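4.2 Shared tables and the length of stay

The second part of the study looked at seating. Section 4.1 dealt with opening hours and found that longer hours brought in more visitors without changing how long each visitor stayed. We wanted to know whether the furniture made a difference, and in particular whether people who came to the Gunton branch library on their own would sit at a table with someone they did not know.

Earlier work on this question has mostly been done in university libraries, where students arrive with a set task and leave when it is finished. A neighbourhood branch is different. People come in to read the paper, fill out a form, wait for a bus or get out of the heat. Canpolat's notes from the Wunum branch, which she kindly let us use, suggest that older visitors pick a seat by the light and the distance to the washroom before they think about who else is nearby. Younger visitors tend to look for a power outlet.

We interviewed 40 regular visitors at Gunton and 32 at Wunum. A regular visitor was anyone who said they had come in at least twice in the past month. Interviews were held at the desk or at the visitor's own seat, whichever they preferred, and were kept short. Eleni Vukčević did the Gunton interviews and Nermina Vlachou did those at Wunum. Both used the same sheet of questions, although the order was changed at Wunum after the first few interviews because the question on noise was colouring the answers that came after it.

The two branches were furnished at different times. Wunum still has the long rectangular tables that were put in when the building opened, set in rows parallel to the windows. Gunton replaced its long tables with round ones in May, following a review by the branch manager, Stojan Popescu. The shelving, lighting and carpet were left as they were. This gave us a fair comparison, though not a clean one, as Wunum is also the busier branch and has a school across the road.

At Wunum, visitors described the long tables as places to work. They chose the ends first and the middle seats last. Several said they would put a bag on the next chair and move it only if asked. One woman told us she had sat at the same end for years and went home if it was taken. Talk between strangers was rare and was usually a request to watch someone's things.

At Gunton the answers were more mixed. A round table has no end to claim, and visitors who used to take a corner seat told us they had been put out by the change at first. Some had moved to the armchairs by the magazines and had stayed there. Others said they had got used to it. Those who came in pairs liked the round tables a good deal more than those who came alone, mainly because they could both see the same page or screen without one of them turning sideways.

Visitors at Gunton were also more likely to say they had spoken with someone they did not know. The topics were everyday ones – the weather, the crossword, the trouble with the photocopier. We did not ask whether these talks led to anything further, and only a few people brought it up themselves. Six of the Gunton visitors said they now timed their visits to overlap with someone they had met at a table. None of the Wunum visitors said this.

Size matters as well as shape. The larger round tables at Gunton were treated much like the long ones at Wunum, with visitors spacing themselves as far apart as the edge allowed. The smaller ones were either taken by a single person for the whole visit or shared by people who already knew each other. Finish came up more often than we had expected. Visitors liked a pale top (Figure 2) for reading, but those with weak eyesight found glossy surfaces hard to use under ceiling lights.
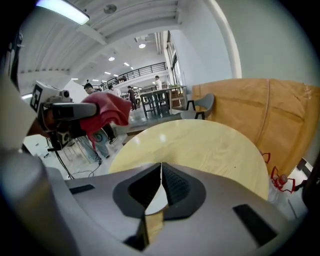
Figure 2. Round table with a light wood-grain top.

Do round tables make people stay longer? On our figures they make little difference to people who come alone, while those who come in pairs report somewhat longer visits.

This result should be read with care. Length of stay was reported by the visitors themselves, and people are not good judges of how long they have been sitting. Softić's door-count method would have been more reliable, but it cannot tell a solitary visitor from one who is meeting a friend, and that was the difference we were most interested in. The Ritberg survey ran into the same problem and dealt with it by using seat diaries. We tried a seat diary at Gunton and dropped it after 2 days, as too few visitors filled it in.

Dumitrescu has argued that a branch should keep both kinds of table and let visitors sort themselves. Our interviews lend some support to that view. The regulars who were unhappiest at Gunton did not object to round tables as such. They objected to losing the one seat they were used to, and most said a single long table by the window would have been enough. Popescu has since asked for one to be brought back from storage, and we return to its use in Section 4.3.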